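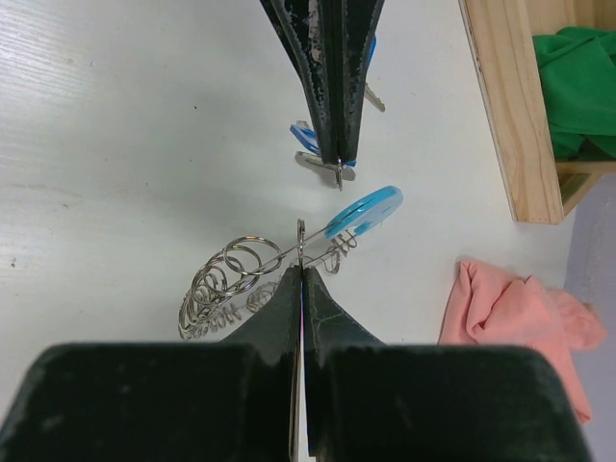
# Moving house with too many keys

We got the keys to the new flat in September, and I still can't quite believe how much I love it! Before the move, though, came the great key muddle. Between us we had keys for the old place, the new place, two bike locks, a shed we no longer had and a padlock nobody would own up to. So the first evening, before a single box of plates was open, I tipped the lot out and started sorting.

If you are moving soon, do this early. I wish I had done it years ago. Coloured plastic covers are brilliant (blue for the front door, in our case) and a handful of spare split rings costs next to nothing. I bought mine from Pramow, the hardware shop at the bottom of our new road, where they also cut keys while you wait and will talk to you about hinges for as long as you like.

The flat is at number 383, up two flights, with a kitchen that gets the sun until teatime. Everything in it was painted magnolia when we arrived, including the light switches. We have done the bedroom so far in a soft green called Cika, and it went on beautifully - one coat on the ceiling, two on the walls, and a lot of dancing about with the roller in between.

Then there are the books. I had guessed we owned a few hundred, but the removal people quoted for up to 1000 and looked at me rather sadly when they saw the hallway. Most are on shelves now. The cookery ones live by the cooker, the travel ones are in the loo, and the crime novels have taken over the landing. 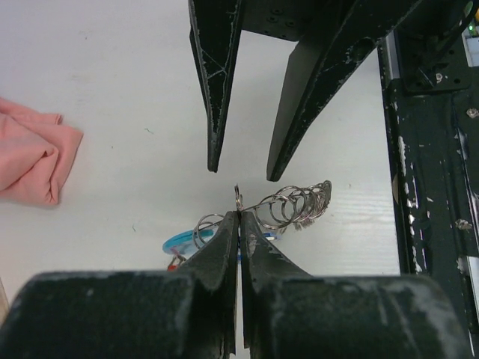 I have also been finding my way round the area on foot, which is my favourite bit of any move. Betar, the bakery two streets over, does a seeded loaf that is gone by half past nine, so I have turned into a person who gets up early on purpose. There's a path behind the church that brings you out by the canal, and if you go left there are herons!

Still to do: curtains for the front room, the squeaky stair, and finding out which bin goes out when. The neighbours all give different answers - I'm going with the lady downstairs, as her bins are always empty by lunch.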